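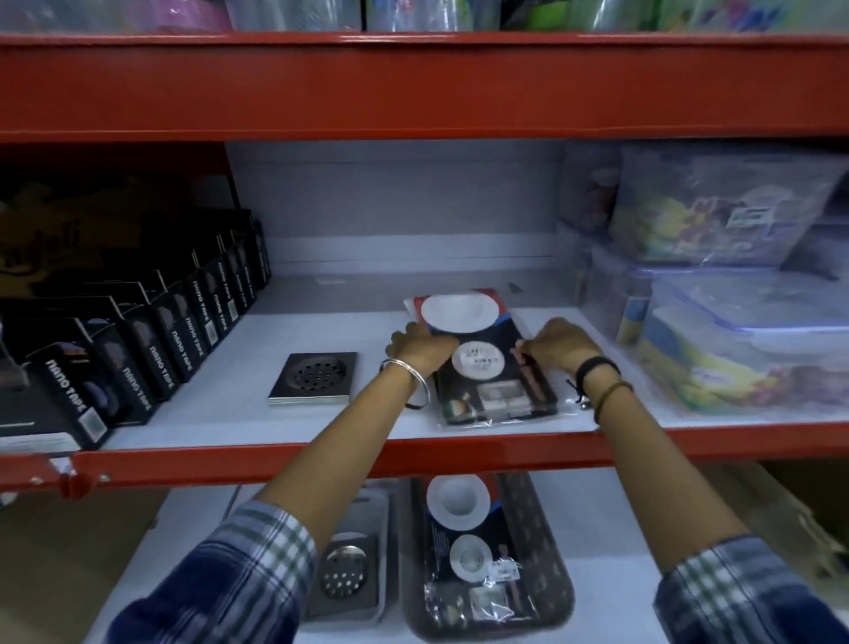
*Tablette du milieu, garnissage à la main. Kit de bonde en cours de mise en place.*

**Cellule de prélèvement Brurkon – site de Cloltwood**
Contrôle avant remise en mode automatique, 30 novembre 2023
Légende : OK / À REVOIR / NC (non conforme)

## 1. Accès et arrêts

- [x] Bras consigné, cadenas posé, clé dans la poche de celui qui garnit. OK. Dans la poche, pas sur le pupitre à côté du café.
- [x] Arrêt d'urgence côté rayonnage testé. OK.
- [x] Arrêt d'urgence côté armoire testé. OK, une fois déplacé le transpalette garé devant. La zone jaune au sol n'est pas une place de parking, malgré la ressemblance.
- [ ] Barrière immatérielle Prolitz : À REVOIR. Coupe bien le mouvement, mais le voyant reste vert. On s'y fait, et c'est justement le problème.

## 2. Rayonnage

- [x] Fixations des lisses serrées, clips de sécurité engagés. OK.
- [x] Lisses d'aplomb, aucune déformation au toucher. OK.
- [ ] Peinture : À REVOIR. Petit éclat sur la lisse avant, laissant une tache blanche. Sans effet sur la tenue, mais la vision prend volontiers le blanc sur rouge pour un coin d'étiquette et va y poser la ventouse avec beaucoup d'assurance. Retouche demandée.
- [x] Distance base du bras – lisse avant : 425 mm au réglet. OK, conforme à la fiche Sukprasert.

## 3. Garnissage des références

Le garnissage se fait à la main, bras consigné, face imprimée vers l'avant. Le bras tolère beaucoup de choses, sauf un produit de travers.

- [x] Boîtes noires « nano tape » debout, en file, bord gauche. OK.
- [x] Bacs transparents à droite, hors de la zone de prise. OK. Le capteur voit à travers, puis s'en étonne.
- [ ] Kits sous sachet : À REVOIR. Le plastique froissé renvoie la lumière et la ventouse perd le vide. Lisser le sachet avant de poser.
- [x] Grilles inox sous blister : tenir la carte par les deux côtés et la présenter droite.

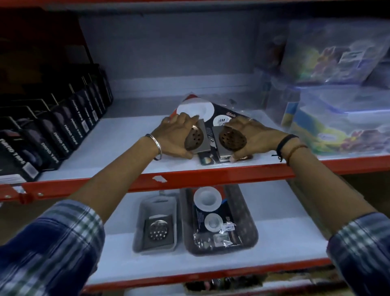 Ne pas appuyer sur la coque pour la caler : elle se creuse, et la ventouse n'a plus de surface plane. Si la carte penche, la reprendre entièrement. La pousser du doigt « juste un peu » a coûté 8 cycles en défaut à la dernière série, tous attribués d'abord au logiciel.

## 4. Préhenseur et essai à vide

- [x] Ventouses essuyées, lèvres sans fente. OK.
- [ ] Flexible de vide : NC. Frotte contre le coude en position haute. Signalé en février, entouré de ruban adhésif depuis, puis de ruban adhésif sur le ruban adhésif. À remplacer avant reprise.
- [x] Pince de rechange présente dans le tiroir. OK. Le tiroir, lui, ne ferme plus.
- [x] Programme 162 chargé, vitesse réduite, 2 passages sans produit. OK.

## Avis

Reprise en automatique **refusée** tant que le flexible n'est pas changé. Le voyant de barrière et l'éclat de peinture peuvent attendre la prochaine visite de Sukprasert, à condition de les inscrire sur la feuille affichée à l'armoire – celle de cette année, l'autre est à jeter.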